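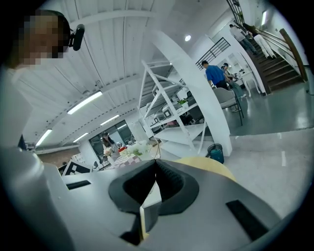 The ground floor at Isuvdale was shut for seven weeks while the lighting and the upper walls were done, and it is now back in use. Most of the questions we had during that time were about the ceiling, so this page is mainly about that. The long white panels have stayed, and so has the white beam with its row of small dark heads running along it. The tube lights are up, the round downlight is in, and the tall light on the wall by the staircase is wired to its own switch. Bheki Engelbrecht drew up the layout and Mingxuan Lu looked after the work on site.

25/02/2025

7 min read

The building
Isuvdale was put up as a store for a seed merchant and was later used for furniture. It has had a ceiling of one kind or another since the furniture firm left. We took on the ground floor first and the upstairs room the year after. The address is on Clarnudport Road, on the side nearest the allotments, and the door is the one with the ramp.

The ceiling panels
We had a price for taking them all down and putting up plasterboard. It would have given a flat ceiling without seams, and it would have used up the money for the lights. The panels were washed down, the loose ones were fixed back and everything was painted white. Two coats, with a third over the patch where the old heater flue used to go through.

The seams show when the lights are on. Some people wanted them filled. Bheki's view was that filler would crack the first winter the heating was turned on and off, and we left them.

The beam
Painted the same white as the panels. The small dark heads were masked one at a time, a slow job that took Mingxuan most of two days with a roll of tape and a craft knife. We had planned to paint straight over them. When a test length was done it looked flat and rather dull, and the paint gathered round the edges, so it was rubbed back and started again.

If you are hanging anything for an event, please do not hang it from the beam. There are hooks along the back wall for bunting and banners.

Tube lights
The old fittings buzzed and two of them had yellow covers that let very little light through. The replacements came from Umali and are plain batten fittings with bare tubes. They are bright. Anyone who used the room in the winter evenings before will notice it straight away, mainly when reading small print or threading a needle.

They are not in neat rows. The fittings follow the places where people work, and one is set lower towards the back wall where the tables go for the repair mornings. Bheki moved that one on the drawing several times before he was happy with it.

Spare tubes are in the tall cupboard, top shelf, in the cardboard sleeves. Please write on the sheet inside the door if you take one.

The downlight
A single round one, recessed. It was meant to be part of a set, but the others would have needed new cable and we stopped there. It stays on when the tubes are switched off, so there is something to see by when you are locking up.

By the staircase
The stairs were the darkest part of the room. There used to be a bulkhead lamp at the top with a pull cord, and you had to climb up in the dark to reach it. The wall light that replaced it is a tall narrow one, made by Brimo, and it cost £276 with the bracket. This was the dearest single item on the list and there was some discussion about it. It throws light along the wall and down on to the treads, and the people who carry boxes up and down have said they can now see where they are putting their feet.

The switch is at the bottom, on the left as you go up. There is a second switch on the landing.

The upper walls
White again, but a slightly warmer tin than the ceiling. The difference is small and you would have to know about it. The lower walls have not been touched yet and still have marks from the stacking chairs. They will be done in April if the weather is good enough to have the doors open.

The floor
No work was done here apart from cleaning up after the decorators. The dust sheets were down throughout, but a little white paint got through by the meter cupboard. It has mostly come off with a scraper. The floor is due for sealing next year.

Tables and chairs
These spent the seven weeks upstairs, stacked at the window end. They have come back down and most have been wiped over. A few of the folding tables have stiff catches. If a catch will not close, leave the table leaning by the cupboard with a note on it and it will be looked at.

We are still short of low chairs for the under-fives group. If you have any to pass on, please ask before you bring them, as storage is tight.

What is left to do
The heater timer needs setting again, as it lost its programme when the power was off. The noticeboard has to go back up. A draught still comes in at the corner where the old flue was, and Mingxuan has some foam to try there before we pay anyone to look at it. The sign outside has the old opening hours and a new one is on order.

Costs
The cleaning, painting and repairs to the panels came in under the estimate. The lights went over it, mostly on account of the staircase, and the two more or less cancelled out. The full sheet is pinned up in the entrance, with the receipts in the folder underneath. Anyone who paid into the lighting fund can ask for a copy. There were 37 of you, and your names are on the list by the door unless you asked to be left off.

Using the room
Bookings are open again for daytimes and for all evenings except Tuesdays. The charge per hour is the same as before. When you leave, turn off the tubes at the main panel by the entrance, check the staircase light from the bottom switch and leave the downlight on. The key goes back in the box with the code you were given. If a light fails while you are in there, leave the fitting alone and put a note through the office door.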